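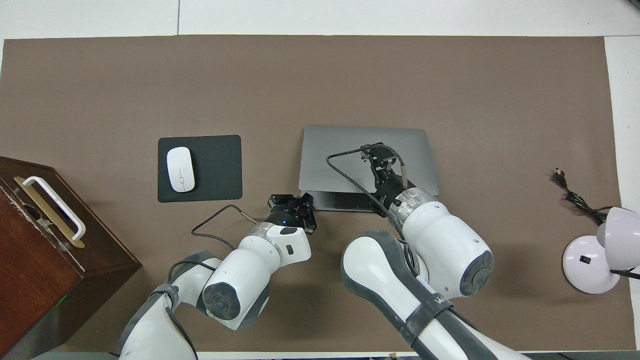 Questions we get about traveling with small kids

We answer these by email so often that Rosaire finally asked me to put them on a page. We have two children and strong opinions about snacks.

How old should a baby be before the first trip?

Ask your pediatrician, who knows your baby. Ours went to Drondodgate at six months and slept through all the parts we had paid for.

Do you bring a car seat on the plane?

Yes, if the child has a ticket. Check the label on the seat for flight approval before you leave home, and read the airline's rules on width. Gate agents do not enjoy debating width.

How far do you drive in a day?

Up to 500 miles before kids. Now we plan on much less and stop when the back seat votes to stop. Our record for shortest leg is the trip from the motel in Boychuk to the gas station across the road in Boychuk.

What about naps?

We leave at nap time and drive until somebody wakes up. Colton Leclerc wrote in to say his twins only sleep while the car is moving, and he has seen a great deal of his own county as a result.

Can we skip the travel crib?

Call the place you're staying and ask what they mean by "crib available." Laurier Gosselin was promised one and got a dresser drawer with a pillow in it. Bring your own if the answer is vague. Ours is heavy and folds up on the fourth try.

How much do you pack?

Too much. One spare outfit per child in the carry-on, plus a spare shirt for you. People forget the shirt.

Do your kids get carsick?

One does, on any road with a view. Light food beforehand, fresh air, no books, and a bag within reach of an adult with quick hands.

Is it worth going at all if they won't remember it?

Rosaire's father asks this every July. We'll remember it, and we're the ones doing the laundry.

Can I send a question that isn't here?

Please do. We read everything, usually after 9 p.m., and reply when both kids are asleep at the same time. Allow a few weeks.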